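Randomizing table textures for a wrist camera policy, step by step

This tutorial explains how we prepare the simulated pictures for our pick and place policy, and how we check that the randomization helps. It is written for people who already have a working simulator and a set of recorded demonstrations. If you do not have demonstrations yet, please collect them first, because all steps below replay existing ones.

The method is simple. We record the robot motion one time, then we render the same motion again with other surfaces, other lights and small changes in the camera. The actions stay the same and only the pictures change. In our group we call the tool for this Ovadance. You can do the same thing with a short script in most simulators.

What you need

A simulator that can replay joint positions exactly.
Demonstrations saved with the state of every object at each step, together with the camera pictures.
A folder of surface textures. Ours is called Plastwood and has 36 textures, most of them wood and some of them plain plastic colors.
A training script that accepts a list of render folders as input.

Step 1. Replay before you change anything

Load one demonstration and set the simulator to the saved state at each step. Do not send the actions to the controller again. If you send the actions, small differences in contact will grow, and after a few seconds the object can be in another place than in the recording. The picture and the action label then do not match.

Render the replay with the original texture and compare it with the original pictures. They should be the same, or different only by noise from the renderer. When I did this the first time, my light was in the wrong place, and I lost one full training run before I noticed it.

Step 2. Look at the wrist view at full size

Open pictures from several demonstrations in the size you rendered them. Many problems can be seen only there, and not in the small version that goes to the network. 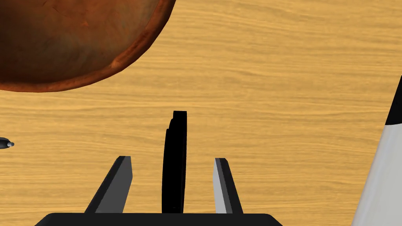

The table texture is the first thing to randomize for a wrist camera, more than the walls or the floor. In a view from above the surface can fill most of the picture, and the network is free to use any pattern on it as a landmark. The wavy lines of the light wood between the bowl and the black-and-white object are a good case: they make long streaks in the open area, and a policy could learn where it is from these streaks. It would then do well on this table and badly on the next one. Also look at how much of each object is inside the view. The bowl is only partly visible at the upper left, so the policy has to find it from a piece of the rim and the interior, and a strong surface pattern next to the rim makes this harder.

Step 3. Choose the textures

Split your texture folder before training. We train with 27 textures and keep 9 for testing. The test textures should not be only small color changes of the training textures. If one wood appears in light and dark versions, put both versions on the same side of the split.

Check these points for each texture:

The scale should be believable. Grain lines as wide as a finger of the gripper do not help.
The direction should change. Rotate the texture by a random angle, or the policy can use the grain like a compass.
The texture should not repeat with a visible edge. A seam is a very strong landmark.

Keep the gripper colors fixed in the first experiments. The gripper is always in the wrist view and its look is the same on your robot every day, so the policy may use it. I tried random gripper colors one time and training became slower with no gain that I could measure.

Step 4. Render the new copies

Render each demonstration with 2 new textures. We tested more copies, but the result did not improve enough to pay for the disk space. Choose the texture once at the start of a demonstration and keep it until the end. If the surface changes between steps, the network sees something that never happens in the real world.

A minimal settings file looks like this:

copies_per_demo: 2
texture_set: plastwood_train
texture_rotation: random
texture_change: per_demo
light_position: random_small
gripper_material: fixed
replay_mode: state

Save the random seed with each copy. You will want it when one demonstration looks strange and you must render it again.

Step 5. Train and compare

Train two policies with the same number of gradient steps, one on the original pictures only and one on the original pictures plus the new copies. It is important to keep the steps equal. The second data set is larger, so if you count in epochs the second policy gets more training and the comparison is not fair.

Test both on the original table first. In our Mollah task set, the policy with random textures reached 97 percent success on the original table, and the policy without them was at the same level. On the held-out textures the second policy became clearly worse, and most failures were in the approach, before the fingers closed.

Common problems

Policy is worse on the original table: check that the original pictures are still in the training list. In Pramar, our training script, a new render folder replaces the old one unless you set append to true.

Shadows disappear on some textures: the material is probably set to emit light. Set emission to zero and render again.

Success is different in every evaluation: use the same start positions for both policies, and save them in a file.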